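Pledumel Resource Centre > Guides > Play and Learning Stock > Section 4

Search the guides Enter keyword or item code Go

Section 4: Setting out and clearing the block bin

4.1 Purpose of this section

This section applies to the large metal bin and the coloured bars supplied with it under stock code 2091. It should be read by any member of staff who sets out the bin for a session or returns it to the store. Staff who only supervise a session need read 4.4 and the cautions.

The bin is to be used on a level surface, indoors. It may be placed on tables or on low boards laid over carpet. It should not be stood directly on carpet, as the base picks up fibres which are then carried in among the bars.

4.2 Before setting out

1. Check that the surface is clean and that the tables or boards meet without a step between them.
2. Lift the bin from the trolley with two people, one at each end. Do not drag it by the rim.
3. Set the bin down so that all of the base is supported.
4. Wipe the inside with a dry cloth. Do not use spray polish, which leaves the floor of the bin slippery and marks the bars.
5. Run a gloved hand along the rim. A bin with a burr or a raised edge must be withdrawn and reported to Harsh Bhatia at the Pledumel store.

CAUTION: Keep fingers clear of the underside when lowering the bin.

4.3 Placing the bars

1. Choose the bars for the session from the storage tray. Reddish-brown and dark green bars may be used together.
2. Lay each bar in by hand. Bars must not be tipped in from the tray, as the corners dent.
3. Put the first bars towards the rear, lying flat and more or less in line with one another.
4. Put the remaining bars nearer the front. They may touch, overlap or cross.
5. Leave part of the floor clear so that a bar can be moved without lifting its neighbours.

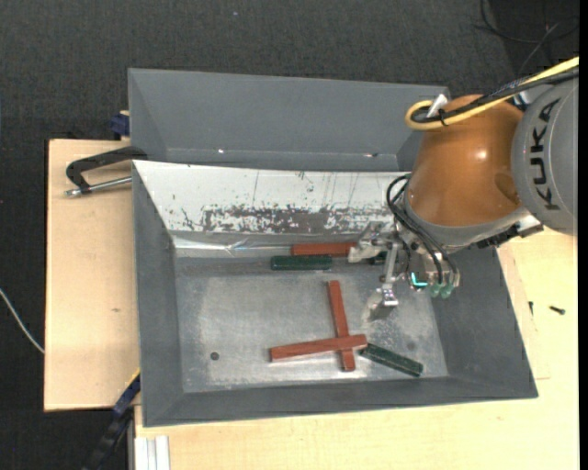
Pinlow Set-up Guide, Issue 4, page 70

A mixed layout of this sort, with two reddish-brown bars crossed towards the front and a shorter dark green one lying before the reddish-brown bar at the rear, is suitable for most sessions. The exact angle of the cross is not important. A tidy row along one side is also acceptable, but it gives less variety and should be kept for first sessions.

NOTE: The metal floor reflects overhead lamps. If glare makes the bars hard to tell apart, turn off the nearest lamp or move the tables. Do not line the bin with paper or cloth.

4.4 During the session

Bars should be kept inside the bin or in the tray. Any bar that falls to the floor is to be picked up at once, checked for chips and wiped before it is put back. A chipped bar goes into the envelope marked "Repairs" and is entered on form 674.

The bin should not be shifted while bars are in it. If it must be moved, take the bars out first and follow 4.2 again from step 1.

4.5 Clearing away

1. Remove crossed or overlapping bars first, taking the upper bar before the lower.
2. Sort the bars by colour into the tray. Short and long bars of the same colour may share a compartment.
3. Check the contents against the card in the tray lid.
4. Wipe the bin, return it to the trolley and fasten the strap.
5. Sign the card. Where anything is missing, write down what it is and the time of day at which it was noticed.

CAUTION: Do not stack other stock inside the bin. The floor will bow under load and the bars will no longer lie flat.

Replacement bars are ordered each October through Yolanda Puma. Requests made at other times will be met from the reserve, where stock allows.

Contact the Pledumel store | Copyright Pledumel Resource Centre | Back to top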